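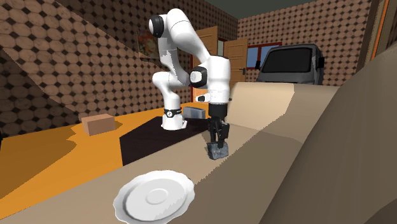 Search news and releases
Enter keyword
Search

Kelo Opens Plilance Practice Rooms to Schools and Small Shops

Sep 4, 2024

4 min read

Kelo is happy to announce the general release of Plilance, a simulation service that lets people set up, run and replay robot arm tasks in furnished virtual rooms. It opens today to schools, small shops, research groups and anyone else who would like to try a pick-and-place job on screen before trying it on a bench.

Plilance comes with 584 ready-made rooms and 2,317 objects that can be picked up, pushed, stacked or set down. The rooms are a mixed bunch, and that was the plan from the start. Some have patterned walls, odd colors, doors standing open and furniture crowding the work area. Users choose a room, place an arm and a two-fingered gripper in it, scatter a few objects and write the task in a plain sentence. "Put the stone on the plate" is enough to get going.

"We love the stone and the plate," said Rajeshwari Menon, product lead for Plilance. "A rough block has no friendly side to grab, and a plate with a wavy rim gives you a target that has some shape to it. You learn so much about your grip settings from those two things! It's the first task I show everybody, and I still enjoy watching it run."

Every run can be viewed two ways. The room view shows the whole arm and everything near it, so users can check reach, clearance and the path between one spot and the next. The gripper view looks past the fingertips at whatever they are working on. Both can be saved as video or as single stills, and both line up with the joint positions and finger opening logged at each step. 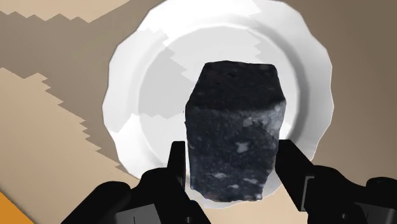 Plilance gripper view, with the two black fingers at either side of a dark block over a white plate.

The gripper view was the most requested feature during the trial program, which ran through August with 5 partner sites. Trial users asked for it so they could see how the fingers meet an uneven surface, and several went on to use it for most of their troubleshooting.

Nizar Hamdan teaches an evening automation class at Tovach, one of the trial sites, and ran the service with two groups of adult learners. Most had never programmed an arm before.

"They were moving things by the end of the first evening," Hamdan said. "Somebody would get a bad grasp, back the run up, change the approach angle and go again. On our real arm that's a long wait for a turn. With this, everyone had their own arm and their own room, and they got pretty competitive about it (in a good way)."

Replay is built into all plans. A run can be stopped at any step, changed and started again from that point, and the earlier version is kept next to the new one. Users can also swap the room and leave the task alone, which is a quick way to find out if a program depends too much on one background or one kind of lighting.

Sylvie Thibodeau, who looks after the object library, said her group spent most of its time on weight, surface grip and edges. "People notice how an object looks first, and we do care about that," she said. "But the stones needed a sensible center of mass and corners that the fingers could really catch on. Shadows are still blocky in some of the rooms. We're working on those now, and I'm excited to see the next batch."

Smoother shadows are planned for the first update, along with soft objects such as towels and bags, which the current release does not handle. Kelo also notes that Plilance results are meant for practice and early testing. Grip force and speed should be checked again on the actual machine before a task goes into daily use.

Programs made in Plilance can be exported to Dabbas, Kelo's controller software, with object names and waypoints kept in place. Users of other controllers can export the logged joint positions as a plain table.

What is included at launch:

- Room view and gripper view for every run
- 4 arm models, each with a two-fingered gripper
- Step-by-step replay with saved versions
- Room swapping for any saved task
- Export to Dabbas or to a plain table

Plilance is offered as a monthly plan for single users and a yearly plan for classrooms and teams. Classroom plans include a set of starter tasks written with Hamdan's learners, plus teacher notes by Nour Nseir of the Kelo training desk. New accounts get a free trial period with the full room and object libraries, and work saved in the trial carries over to a paid plan.

Kelo builds software for people who teach, test and run small robot arms.

Media contact: Ayman Nimri, Kelo press desk. Stills, sample videos and trial logins for reviewers are available on request.

Shares 5
Comments 0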